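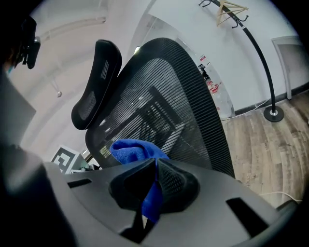 Notes from the Prurside open day

September 22, 2019

Typing this up on the train before I forget it all. Battery on 12 per cent so will be quick and a bit all over the place. Will tidy later (won't).

So. Prurside. Pumping station and observation borehole site, chalk, sitting in a dry valley that isn't always dry. I've cited data from there for years and never once been. Open day for people who work on groundwater plus anyone local who fancied it, and a fair number of locals did fancy it, mostly the ones with cellars.

Got there late. The bus drops you at the wrong end of the lane and the signs say "Waterworks" which is the old site, not this one. If you go in May, when they do the next one, walk past the church and keep going until you think you've gone too far. Then the gate.

Rania Twal did the welcome. She looks after the monitoring network for the whole catchment and has been there long enough to have dipped most of the wells by hand. No slides, thank goodness. She stood by the main borehole with a dip tape and just talked. Main hole is 138 metres deep, cased through the top part where the chalk is soft and rubbly, open below that. Most of the water comes in through a handful of fissures in the upper section and lower down it's tight as anything. I knew this from the papers but it's different when someone lets the tape down and you wait. And wait. Then the buzz.

She got one of the locals to do the second dip. He read it off two centimetres different from hers and was very apologetic. She said that was fine, and wrote both down. I liked that a lot. Half the manual dip records I've worked with look suspiciously smooth and you do wonder who has been tidying them.

Things she said that I wrote down:

The logger drifts. They all drift. They check it against a hand dip every month and the correction is kept in its own column, the raw number never gets overwritten. (Our lot, please take note. I'm looking at the shared drive.)

Barometric correction: they've changed how they do it twice, and the older part of the record has not been reprocessed. So there's a small step in the series. I have used that series!! I am fairly sure I put the step down to abstraction changes in a footnote somewhere. Need to find that footnote.

The winter peak is the thing that matters to the village, summer low is the thing that matters to the river people, and the reports go out on a timetable that suits neither.

Then split into groups. I went with the field group first, up the valley to the shallow piezometers. Steep, muddy, wrong shoes. There's a line of them running from the valley floor up the side and the idea is to watch the water table rise under the slope before the springs break out. The springs move up the valley in a wet winter. Where the top one breaks is marked with painted posts, one per year, and you can stand at the lowest post and look up to the highest one and it's a long way. Best thing of the whole day for me, that. Better than any hydrograph. A woman in our group pointed out her garden, which is between two posts, and asked when she'd be likely to see water again. Rania didn't fudge it. Said nobody could give her a date, but that she could ring up in late winter and they'd tell her the level and how far it was below the last time it reached her fence. Seemed to be what she wanted.

Someone asked about fracking. There is always one. There isn't any, moving on.

Nitrate came up, as it should. The water being pumped now has a lot of fertiliser in it from decades back, still working its way down through the unsaturated zone. Farmers have changed what they do and the numbers at the borehole keep creeping up regardless. A farmer in the group was rather sore about this and I don't blame him. He's put in cover crops, he's cut right back, and the graph on the wall of the shed makes it look as if he's getting worse. We talked for a bit walking down. I tried to explain travel times with my hands. He got there before me: "so it's my dad's nitrate". Pretty much, yes. And whatever he's doing now shows up for whoever has the farm after him. He asked if anybody would remember to tell them. I said it'd be in the reports. He gave me a look.

I've been chewing on that since. We write a lot about long response times and I'm not sure we've done much about the people on either end of them.

Lunch. Sandwiches ran out, egg only by the time we were down. Tea very good.

Afternoon was the modelling session, indoors, in the long room behind the pump hall. Josefina Jara ran it. She works on the catchment model, which they've named Stester, and I never did find out why. It's a fairly plain distributed model, 800 cells in the version they use day to day, with a finer one for when somebody needs it and has the patience. She was quite blunt about what it can't do. It doesn't get the springs right in a dry start followed by a very wet month. It smears the whole thing out. The real aquifer stays quiet for ages, then comes up fast, and the model comes up politely.

Good discussion on that. My view, for what it's worth, is that it's the storage in the zone where the water table moves, not the conductivity, and that they should let it vary with depth much more sharply. Josefina's view is they tried that and it fixed the wet years and broke the droughts. She had the runs to show it so I shut up. We did agree it'd be worth looking at what the recharge is doing before touching the aquifer again. Swapping emails. She is going to send me the dry year runs and I'm going to send her our soil moisture stuff, which I need to find as well. Put that on the list with the footnote.

Also saw the Zoëga, which is their name for the recharge trench and not a person (I asked. It was a person, originally, way back, then it was the field, now it's the trench). It takes winter water off the stream when the flow is high enough and lets it soak in. Small. It has been running for a few winters and clogs up. Every year they scrape the bottom out and every year the first few weeks are lovely and then the rate drops off. There's a log of infiltration rates pinned up next to it, in a plastic sleeve, in pencil. The drop is really steep. Someone asked whether it makes any difference to the main borehole and the answer was no, not that they can see, but a couple of the shallow tubes next to it respond nicely. I'd like to see more people run something like this and be that straight about it.

Trade stands. Only a few. Ritament had a table with their new level logger and I had a go with it. Decent cable, the clip is better than the old one, software looks the same as ever. The chap wanted to sell me 40 of them. I have a budget for a replacement battery. Took a pen.

Last bit was questions from everybody in the pump hall, too noisy, couldn't hear the back rows at all. Next time do it outside. The one I did catch was a lad of maybe fourteen who asked how they know where the edge of the aquifer is. Rania and Josefina looked at each other and both started laughing, in a nice way, and then gave him two different answers. Rania's was about the geology map and where the clay comes in. Josefina's was about the groundwater divide, and how it shifts with the season, so the edge in winter isn't the edge in summer. He wanted to know which was right. They told him to come back and do a PhD on it. Fair enough but I felt for him, it was a proper question.

Practical stuff if you're thinking of going:

Boots. Not trainers, boots.

Toilets are at the old works end only. Go before the valley walk.

Field group is better in the morning as it clouds over and you can't see the posts from the bottom.

You can ask for the dip records on the day and they'll email them to you, raw column and all. Do ask. I did and it was in my inbox by the time I got to the bus stop. 

Don't expect to see much of the pumps themselves, they're behind a rail and it's loud.

Things I now have to do: find the footnote, find the soil mositure data, check whether our own loggers have had a hand dip since spring (I know the answer), write to Rania to say thank you, and ask if I can bring the second years over in May. She sounded keen, there's a limit on numbers for the walk but they could be split in two.

Also want to go back on my own at the end of winter if it's wet enough. See the top spring come out next to its post. I'd take a day off for that.

Changing trains now, more when I've been through the records properly.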